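Start | Projekte | Berichte | Kontakt

Zuletzt aktualisiert: 29/05/2025

Zwischenbericht zur Erprobung des Simulationspakets Flukaston
Arbeitspaket 2: Eignung für Greif- und Ablageaufgaben
Berichterstatter: Anas Tawfik, technische Prüfung: Tae-yang Hwang

1. Gegenstand

Im Berichtszeitraum wurde das von der Firma Vondráček angebotene Simulationspaket Flukaston auf seine Eignung für die Vorprüfung von Greifaufgaben untersucht. Das Paket besteht aus einer Physikumgebung, einem Szeneneditor, einer Bibliothek von Innenräumen und Kleinteilen sowie einer Schnittstelle zur Bahnplanung. Die Lizenz wurde für 13 Monate beschafft und läuft auf dem Rechenknoten am Standort Zuvitthorpe. Die Erprobung ist Teil des Vorhabens Sameck, in dem Aufräum- und Sortieraufgaben am Boden zunächst vollständig simuliert und erst danach am realen Arm gefahren werden sollen.

Zu klären ist, ob Flukaston die bisher eingesetzte Eigenentwicklung ersetzen kann. Die Eigenentwicklung wird nicht mehr gepflegt, ihre Kontaktberechnung bricht bei dünnen, langen Objekten regelmäßig ab. Eine Entscheidung über die Verlängerung der Lizenz ist in diesem Bericht noch nicht enthalten.

2. Durchgeführte Arbeiten

Installation und Inbetriebnahme verliefen planmäßig. Abweichend von der Herstellerangabe musste die Bahnplanung in einer eigenen Umgebung betrieben werden, weil zwei Bibliotheken in unverträglichen Versionen mitgeliefert wurden. Der Fehler ist dem Hersteller gemeldet, eine korrigierte Fassung ist für Juli angekündigt.

Aus der Raumbibliothek wurden 6 Szenen übernommen und mit eigenen Objektsätzen bestückt. Die Objekte sind überwiegend stab- und zylinderförmig, da diese Formen in der Eigenentwicklung die meisten Abbrüche verursacht haben. Jede Szene wurde in 100 Durchläufen mit veränderter Anfangslage der Objekte gerechnet. Protokolliert wurden Gelenkwinkel, Kontaktkräfte am Greifer, Objektlagen und Rechenzeit je Durchlauf.

Die Arbeitsfläche ist in der Referenzszene ein gemusterter Teppich auf Fliesenboden. Der Teppich wurde bewusst beibehalten – die rosa und grauvioletten Felder erschweren die Objekterkennung stärker als eine einfarbige Unterlage, und die dunklen Stäbe heben sich je nach Feld unterschiedlich gut ab.
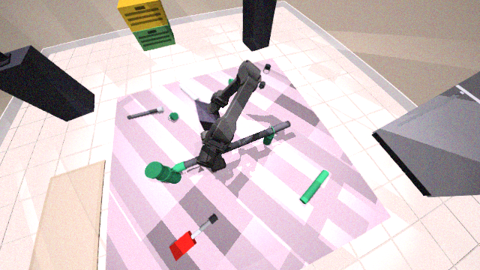

Abb. 1: Referenzszene in Flukaston, Greifer über dem langen dunkelgrauen Stab; unten links das Objekt mit rotem Block, rechts unten ein einzelner grüner Zylinder.

Für die Bewertung der Greifplanung ist besonders die Umgebung des langen Stabs von Bedeutung. Am linken Ende liegt ein dicker dunkelgrüner Zylinder unmittelbar neben dem hellgrünen Stababschnitt, ein weiterer kurzer Zylinder befindet sich unter dem Schaft nahe dem anderen Ende. Die Planung muss den Stab als eigenes Objekt behandeln und darf die Zylinder nicht der Greifgeometrie zuschlagen. Mit der Standardeinstellung der Segmentierung gelang das nicht zuverlässig. Nach Anpassung des Mindestabstands zwischen zwei Objekthüllen traten Verwechslungen nur noch vereinzelt auf.

3. Ergebnisse

Numerische Stabilität: In keiner der übernommenen Szenen kam es zu einem Abbruch der Kontaktberechnung. Damit ist der Hauptmangel der Eigenentwicklung für den geprüften Objektsatz behoben. Für weiche Objekte liegt noch keine Aussage vor.

Greifen am Stab: Der Griff nahe der Stabmitte ist reproduzierbar. Bei außermittigem Griff dreht sich der Stab in der Simulation weiter, als nach den Reibwerten aus der Vorstudie zu erwarten wäre. Ursache ist vermutlich das vereinfachte Reibmodell an den Greiferbacken, das keine Momente um die Kontaktnormale überträgt. Der Hersteller bietet dafür ein Zusatzmodul an, das gesondert zu lizenzieren ist.

Ablage: Zylinder rollen nach der Ablage auf dem Teppich zu weit. Die Rollreibung lässt sich je Oberfläche einstellen, der voreingestellte Wert für textile Böden ist jedoch derselbe wie für Fliesen. Tae-yang Hwang hat einen korrigierten Parametersatz erstellt und im Projektarchiv abgelegt.

Szeneneditor: Die Bedienung ist nach kurzer Einarbeitung möglich. Beim Speichern gehen selbst vergebene Objektnamen verloren, sofern sie Umlaute enthalten. Bis zur Korrektur werden nur Namen ohne Sonderzeichen verwendet.

4. Abweichungen vom Arbeitsplan

Der Abgleich mit dem realen Arm konnte nicht begonnen werden. Die Kraftmessdose für den Greifer wurde mit falscher Steckerbelegung geliefert und befindet sich im Umtausch. Die dafür vorgesehenen 9 Personentage wurden in den Folgezeitraum verschoben. Mehrkosten entstehen nicht.

Die Untersuchung der Lichtverhältnisse wurde vorgezogen. Weiche Schatten auf dem Teppich werden von der Segmentierung in einzelnen Fällen als Objektkante gewertet. Betroffen sind vor allem die dunkleren Musterfelder. Ein Vergleich mit abgeschalteten Schatten ist gerechnet, aber noch nicht ausgewertet.

5. Weiteres Vorgehen

Nach Eingang der korrigierten Fassung werden alle Szenen mit unveränderten Anfangslagen erneut gerechnet, damit die Ergebnisse vergleichbar bleiben. Anschließend folgt der Abgleich am realen Arm, beschränkt auf Stabgriff und Zylinderablage. Für das Zusatzmodul zur Reibung wurde bei Vondráček eine befristete Testlizenz angefragt – eine Antwort steht aus.

Wir bitten den Fördergeber um Zustimmung zur Verschiebung der Personentage nach Abschnitt 4. Der geänderte Arbeitsplan ist als Anlage beigefügt. Rückfragen zur Parametrierung beantwortet Tae-yang Hwang, zu Lizenz und Mittelverwendung Anas Tawfik.

Weitere Dokumente
Sameck: Vorstudie zu Reibwerten an Greiferbacken
Sameck: Arbeitspaket 1, Abschlussvermerk
Flukaston: Liste der gemeldeten Fehler
Standort Zuvitthorpe: Belegung des Rechenknotens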